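Pale Wood, Wire and a White Mug: the Table Gallery

Home / Galleries / Small Rooms, Small Things

Hi again! If you've been reading for a while you know I have a weakness for plain tables. Give me a carved sideboard and I'll nod politely, but put me in front of a light wooden top with nothing fancy going on and I'll stand there stroking it like a cat. So this gallery is a short one, and it's all about one table, a mug and a wire basket.

It started with an argument. Marilou Magbanua and I have been going back and forth since April over what belongs on a table that gets used all day. She's in the "clear it completely" camp. I'm in the "leave one nice cup out" camp. Woo-jin Hwang, who has to eat lunch with both of us, suggested a basket and told us to please talk about something else. We didn't, but the basket was a good idea.

A few words about pale wood before we get to the pictures. I grew up with dark furniture (my parents had a Givska dining set the color of strong coffee, and you could write your name in the dust by noon), so a blond table still feels like a treat to me. It shows crumbs less. It shows tea rings more -- a lot more, sorry. And it changes all day long with the light, going almost white near a window and then turning warm and honey-ish by suppertime. Haiyan Xu keeps a pale table in her front room and swears she picks her curtains to suit it.

The other reason I like it is the grain. On dark wood you have to hunt for it. On a light top you get these soft stripes that run along quite calmly and then do something odd in the middle, a dip or a swirl, and once you've spotted it you'll look for it every time you sit down. Mine at home has one that looks like a thumbprint. Divina Abella says hers looks like a duck, and I've been over there twice to check and I'm sorry, Divina, I can't see the duck.

Okay, pictures! Click for the larger versions.
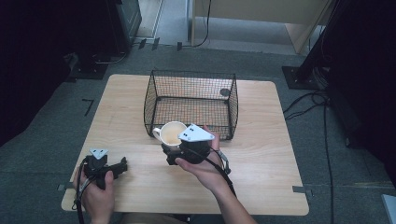
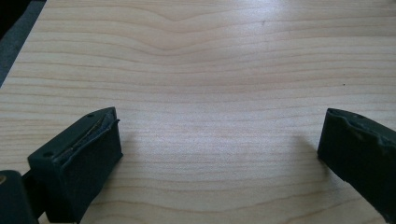 The pale tabletop, both times. The first has the white mug and the black wire basket; the second is for the grain people, with that shallow V in the stripes.

I love the V. I'd put my cup down right next to it, never on top.

Now, the basket. I get asked about wire baskets more than anything else on this site, which surprises me, but okay! What I like about black mesh on light wood is that you can see straight through to the table, so it takes up room without looking like it does. A solid box that size would just sit there being a box. Mesh also means you can't hide things in it, and if you're anything like me you need that. I had a lidded tin from Sarneck for years and when I finally emptied it I found 15 pens, a phone charger for a phone I no longer own, and a birthday card I'd never mailed. (Khải, if you're reading, happy birthday from a while back.)

Khải Khổng is also the one who got me into plain white mugs. I used to buy the painted kind, one from every trip, until the cupboard held seven mugs that all shouted at each other. He brought over a white one with a simple curved handle and it was the only one I reached for all week. I've since been to Mercado more times than I'd like to admit looking for more of the same. They're never quite the same.

If you want to try this sort of table at home, I'd start with the cup you use most and the smallest basket you can stand. Put the basket toward the back, leave the front clear so you have somewhere to lean your elbows, and live with it for a bit before you buy anything else. Marilou would want me to add that you could also leave the basket empty. Fine, Marilou.

For cleaning, I use a damp cloth and then a dry one, going with the grain. I did try the Vullinov wax that a couple of you wrote in about, and I liked the smell, but it left my own table shinier than I wanted -- I'm a matte person. A wire basket I just take outside and shake. Mugs go in the sink with everything else, and for tea stains I leave a spoonful of baking soda and some warm water in there while I do the rest of the dishes.

Thank you for all the table photos you've been sending, by the way! I have more than 200 in the inbox now and I'm getting through them slowly with a cup of something next to me. Lots of round ones this time, and one folding table painted bright yellow that I keep going back to. I'll put together a reader gallery once I've asked everybody's permission.

Next up in Small Rooms, Small Things: Haiyan's front room, curtains included, and possibly her footstool if she lets me move the laundry off it.

Previous gallery: Shelves by the Door
Next gallery: coming soon
Leave a comment (2)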